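Caderno de bancada, 6/10/20
Conjunto de cozinha de brincar, mesa branca

Hoje tratei da arrumação da mesa e de passar a limpo a lista das peças. A base é o kit Mekon, mais as comidas soltas que vieram da Mindance em July (na etiqueta está assim, em inglês; deixei igual no registo). Abri ficha no Roster para cada peça que fica na mesa. O resto voltou para a caixa 24.

Prato e ketchup

A garrafa de ketchup fica deitada no prato redondo. É a peça que mais se confunde na ficha, há quem escreva "molho" e há quem escreva "Heinz". Passa a ser "garrafa de ketchup" e mais nada. Anotar sempre para que lado fica a tampa branca.

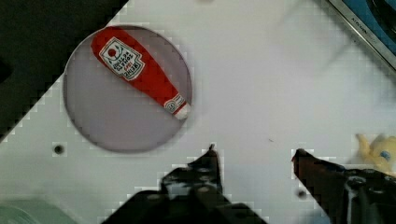
Resto da mesa

O escorredor verde-menta vai para o lado do prato. A frigideira preta fica na ponta, com a espátula atravessada por cima. Chávena e tigela azul na outra metade, com o morango entre as duas. Para a peça clara, que tanto passa por banana descascada como por pão, escrevi "comida bege" até alguém encontrar a folha do fabricante. A fruta verde tem o mesmo problema (lima? manga?). A fruta cor de laranja (laranja? alperce?) fica perto do prato, mas fora dele. 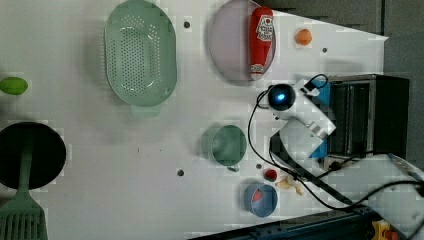

Gu: por mim a comida bege saía do conjunto. Se não sabemos o nome, cada um vai registar de maneira diferente e depois não há pesquisa que funcione. E a espátula devia ter ficha própria, separada da frigideira.

Aceite quanto à espátula, já tem ficha. A comida bege fica por agora, com nota no Roster. A caixa de reserva pesa quase 250 g vazia; descontar isso quando se pesar o conjunto para envio.

Falta limpar os rótulos com pano seco e procurar uma segunda tigela igual à azul. Ver também se a etiqueta 6 ainda cola, a 5 já foi trocada.

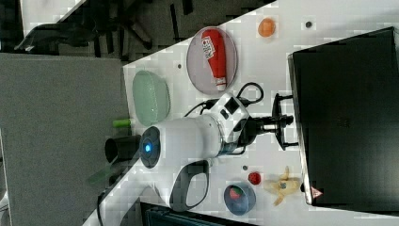
Fig. 3. Garrafa de ketchup no prato, morango e tigela azul sobre a mesa branca.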